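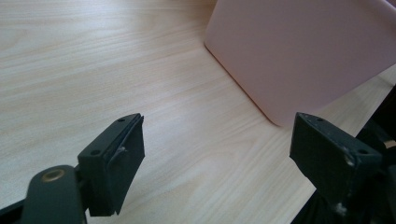

Item 2: gripper fingers open, pink box on the tabletop.

Chores Working Group, minutes, 18/06/2024

1. Minutes of the April meeting were accepted with one correction: the Vellano test set has 16 tasks.

2. Container handling. Box opening and closing remains the weakest category. Of 157 autonomous attempts logged since April, nearly half ended with the lid incompletely closed. Ewan Gunn attributed most failures to contact force at the rim — the policy presses before the lid is aligned. Hinged lids score below loose lids on every run.

3. Hand-guided work. A person using two hand-held grippers can do the same chores with the same type of fingers. The group took this as evidence that finger geometry is adequate for light plastic containers and that the shortfall is in control. Agreed to keep the finger design fixed until the next review.
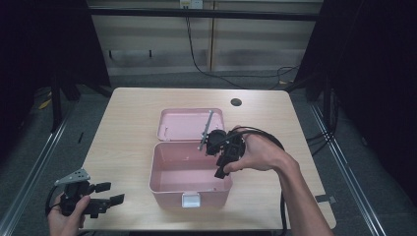 Bajpai objected that a person corrects a bad grasp without thinking, so success by hand says little about readiness for a kitchen or a packing bench. The objection was noted. Item 3 wording stands.

4. Shop floor. Lelby will not consider unattended kitting below its current manual rate. No change of position.

5. Actions. Gunn to separate alignment errors from latch errors in the log. Bajpai to draft a recovery test of 15 trials per container.

Meeting closed. Next meeting to be set by email.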